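Gusport app review: four weeks in, would I keep it

2 July 2024, by Imani Kirui

Quick one this time, I have a train to catch. People keep emailing about Gusport, the betting log app, so I used it for 4 weeks on my own real bets. Small stakes. Mostly soccer, a bit of tennis, one very dumb parlay I'd like to forget.

What it does: you type in your bets, it keeps the score. Stake, odds, result, which book. Then it shows you what you've won or lost. No tips, no picks, no links to sportsbooks. Good. I was braced for a banner telling me to bet more and never got one.

Setup. Fast. Email, currency, a monthly limit if you want one. I set mine at $25 a week's worth of play and had to do the math myself, as it only takes monthly numbers. Annoying. Weekly would suit most people I know.

Entering a bet — fine once you learn where things are. Singles are quick. Parlays are a slog, you add every leg on its own screen and the back button wipes the lot. Lost one that way twice. Zitside does parlays on a single page and I missed that alot.

The odds switch is nice. American, decimal, fractional, tap and it flips. Old bets flip too.

The reports are why you'd pay. You get a chart by sport, by book, by time of day. Mine said everything I bet after 9 at night was a loser. Every single category. I sort of knew. Seeing it in red is different, and I've stopped doing it, mostly.

The limit warning. Comes up as a plain gray box when you're close, with a button for taking a break. You can swipe it away in a second though. Igor Wasilewska, who ran these through with me, wanted a delay before you can change the limit. Agree. Right now you can raise it at midnight, mid-game, no questions. Bad choice for an app that sells itself on control.

It can't block anything either. It's a notebook. If you need a real block then get blocking software or ask your book to shut you out, and talk to someone. A log won't do that job.

Price. Free for 21 bets, then $4 a month. The free part is too short to see any pattern, I burned through it before the reports had anything to say. Trirnix gives you a whole month, but their charts are ugly and slow. 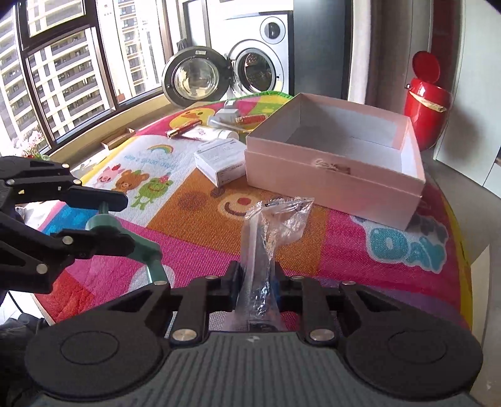 Bag held upright between the two black fingers.

Support: wrote to them about the parlay thing. Got a reply from a person, name of Myfanwy, next morning. She said single-page entry is on the list for later in July. Will beleive it when I see it.

Export works. Plain spreadsheet, all columns there, dates in the right order. Handy at tax time if you're in the US and have winnings to report. Keep your own slips as well.

Bugs: one crash, a tennis retirement it marked as a loss when my book had voided it (you can fix it by hand), and the dark mode turns the date field black on black.

Pros — reports, odds switch, export, no ads
Cons — parlays, weak limits, stingy free version

Would I keep it? Yes for now. If you only bet a few times a year, use paper. Zitside write-up is next, then Diekmann if they ever send me a login.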